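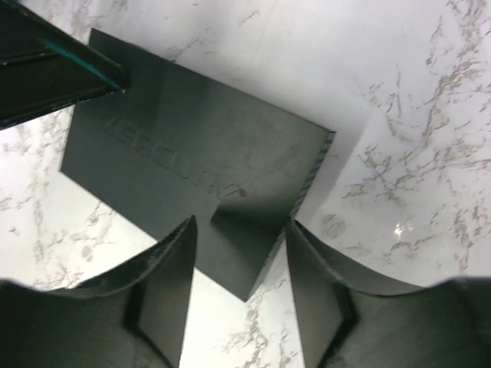

Tercera semana con el kit de manipulación de Vollport y ya tengo opinión, así que abro hilo. Resumen rápido para quien tenga prisa: me está encantando, con un par de peros que cuento más abajo. Lo que más me gusta es la vista de muñeca. Con los dedos abiertos ves la esquina del bloque asomando justo en el hueco, y encima el relieve de CELLCUBE se lee en diagonal, gris oscuro sobre gris oscuro. Yo pensaba que con ese contraste tan pobre iba a perder las letras, ¡y no!

2/ Qué trae la caja: pinza de dos dedos, cámara de muñeca, adaptador de brida, cables y 3 juegos de puntas. Pesa todo junto 815 gramos (lo puse en la báscula de cocina, no me fío de las fichas). Mi brazo lo lleva sin quejarse.

3/ El montaje me costó una tarde. El manual está bien escrito, pero da por hecho que ya tienes calibrada la muñeca. Si no la tienes, empieza por ahí y te ahorras mi berrinche del primer día.

4/ El software se llama Kerketis y es lo mejor del paquete. Grabas una demostración, la repites, corriges un punto suelto y sigues. Nada de volver a empezar desde cero por un milímetro.

5/ Tema piezas oscuras, que me lo preguntáis mucho. Negro o gris carbón sobre mármol blanco es un caso puñetero: la encimera se come la exposición y la pieza se queda en una mancha. Bajad la exposición a mano, el modo automático aquí se despista. Y ojo con los brillitos de la piedra pulida, yo los enmascaro.

6/ El veteado del mármol me daba más miedo que los reflejos, por si el detector de bordes se volvía loco. Con el filtro por defecto me salían falsos contornos; subiendo el umbral a 14 se quedó tranquilo.

7/ Los peros. Uno: el cable de la cámara es corto y tira cuando giras mucho la muñeca. Dos: las puntas de repuesto solo se venden en juegos completos. Escribí a soporte y me contestó Regula Mösli en unas 8 horas, muy maja, con una guía para pasar el cable por dentro del brazo. Lo de las puntas sigue igual.

8/ Comparado con el de Sârbu, que tuve en mayo: aquel cierra más fino con piezas pequeñas, este me resulta mucho más cómodo de programar. Para bloques y cajas me quedo con el Vollport sin pensarlo. Para tornillería, el otro.

9/ Me falta probarlo con Plellutell, el módulo de fuerza. Lo tengo pedido y en cuanto llegue sigo por aquí. Si alguien lo usa ya con piezas de cantos rugosos, que me cuente qué valores de apriete le pone, ¡que voy a ciegas!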